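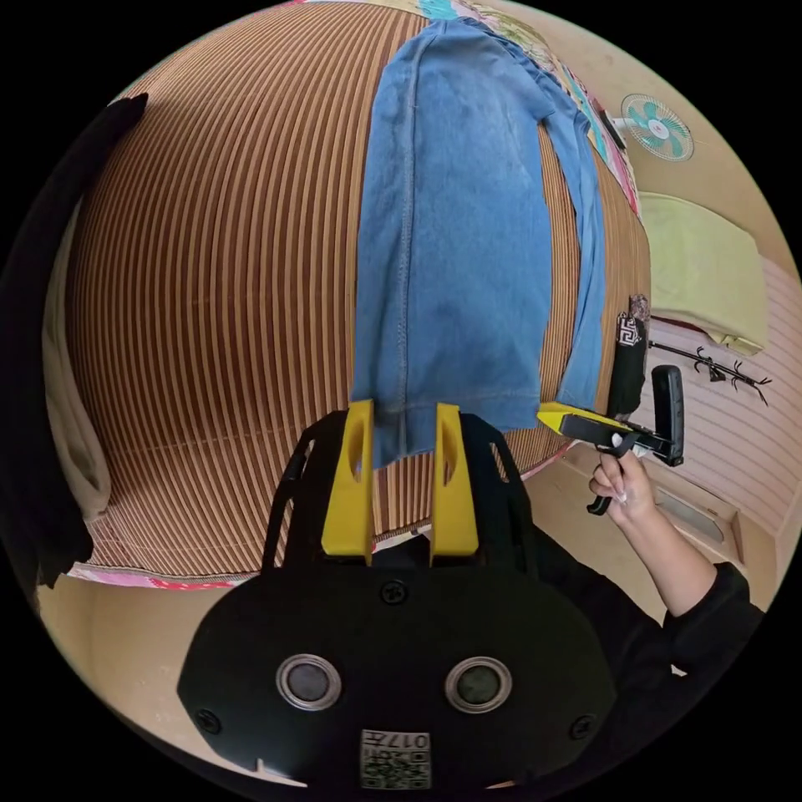 Blue jeans on a striped mat.

Care Labels Should Give a Number of Washes
By Morenike Akinola
Apr 13, 2023

A care label states the highest water temperature a garment will tolerate. It does not state how many times the garment will tolerate it. For anyone buying work clothes in bulk, the second figure matters more.

I bought uniforms for a hotel laundry in Cikanville for most of my career. We kept our own records, in a ledger and later in a spreadsheet. One line of cotton trousers averaged 56 washes before the inner seam failed. A second line, priced 2 dollars higher per pair, carried an identical label and lasted well past that. Nothing printed on either garment would have told a buyer which to order.

Manufacturers already hold this data. Wash testing is routine, and results are filed by fabric lot. Vilho Koivisto, who ran testing at Dellent before he retired, has argued to me that a printed number would mislead, as home machines differ in load, spin speed and detergent dose. The objection is fair but limited. Tire wear grades have the same weakness and drivers still use them to compare one tire with another.

I would ask for one line on the label: washes to first seam failure, at the stated temperature, under a named test method. Color loss can be left out for now. It is harder to define, and with denim many buyers want it.

The cost is a few more characters of ink. The test method should be settled first, and drum size is the place to start.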